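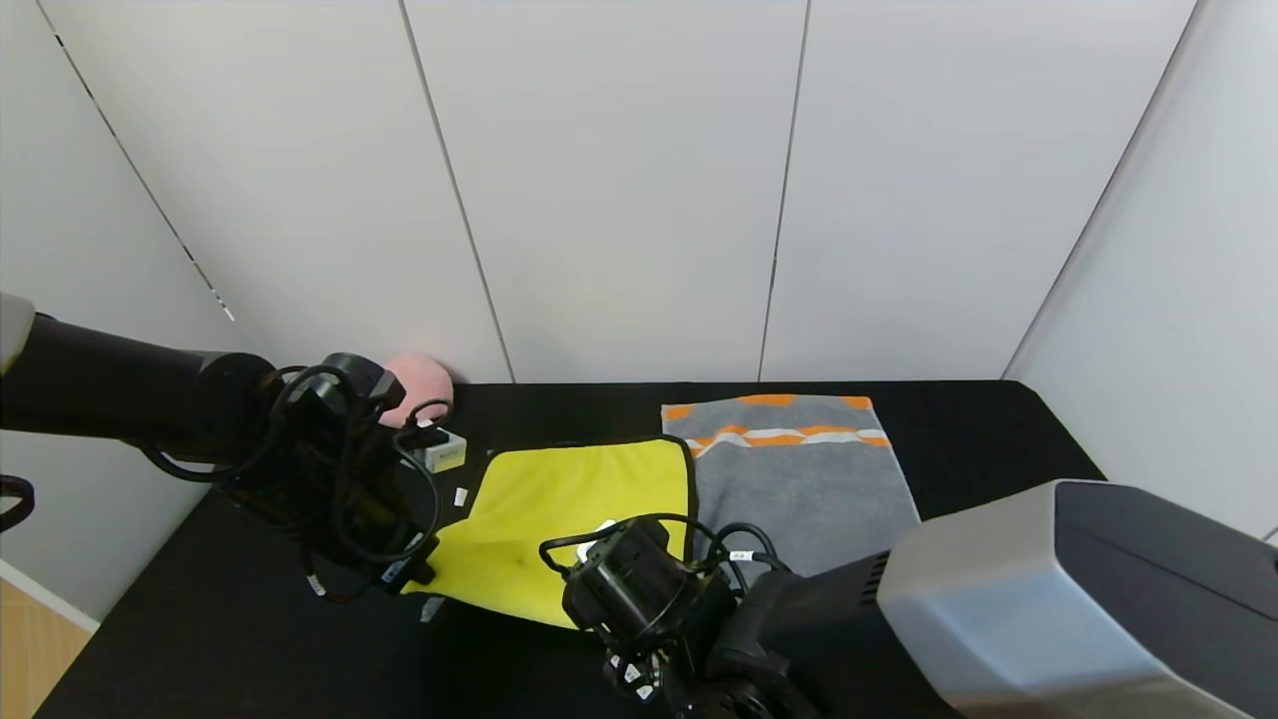
Ostermann Hall, July

Welcome to the gallery from our small summer get-together on household chores and the machines that may one day take them over. I'm Imke Voß, and I ran the linen room of a 400-bed hotel for 16 years, so I have opinions about towels (ask my family!).

Laundry comes first. A yellow cloth and a grey towel with orange and white stripes, one lying a little over the other, with an arm on each side. Anyone who has sorted a mixed basket knows that overlap, and finding the right corner is still what I'd want to see a machine do well, over and over, before I handed it my sheets. My old crew got through some 500 hand towels before lunch and chatted all the while. I'd give it another 5 years, and I'd love to be wrong.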